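4.2 Resource scarcity and turn order

The second part of the study looked at how turn order affects the outcome of cooperative board games in which players draw from a shared supply. Our test game was Griken, a trading and route-building game for two to five players, published by Katsaros. We chose it for its short rules and for its supply track, which shows every player how much grain, rope and timber is left at any point in the game.

We recorded 180 complete games at the Dovel reading room over the winter season. Each group played the standard map first and the river map second. Groups that had played Griken before were asked to say so on the entry sheet and were placed in a separate pool. In all, 1688 trades were logged by hand and later checked against the score sheets by Madalena Henriques. Trades that were offered but refused were left out of the count.

Players in the first seat took timber on their opening turn far more often than any other resource. Players in the last seat tended to wait, and many of them held their first trade token until the second round. This agrees with what the Iltley rules supplement suggests to new groups – that the last player should let the market settle before buying. The effect was weaker on the river map, where rope can be collected from two spaces instead of one.

We also tried a variant in which the starting player changes every round. Under this rule the gap between the first and last seats became smaller, but games ran longer. Several groups wrote that they lost track of whose turn it was, above all when a storm card had been played. A simple wooden marker passed to the left would probably solve this, and we used one in all games after January. The results for those games are given separately in Table 3.

Hoarding remained common under both rules. A player who held more than 10 units of one resource seldom traded any of it away, even when the group as a whole stood to lose the route. The storm cards were meant to discourage this, and in the river games they did so to a limited degree.
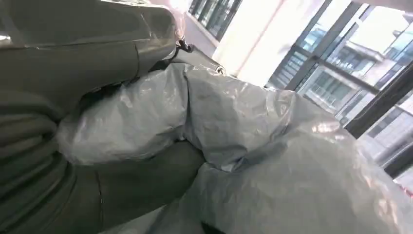
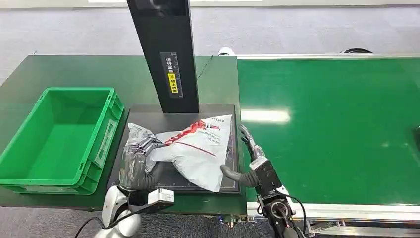
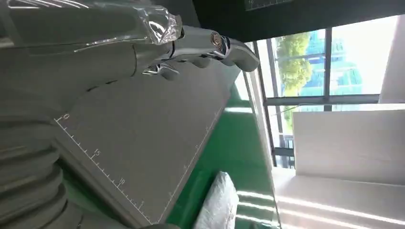
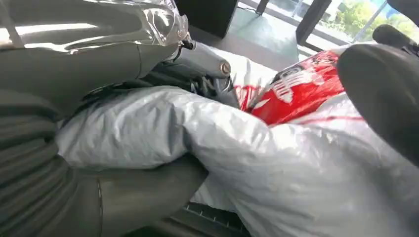 Figure 2. Handling equipment and work area.

Does the first player have an advantage in Griken?

On the standard map the first seat has a small advantage, mainly through early access to timber. Changing the starting player every round removes most of it, at the cost of a longer game.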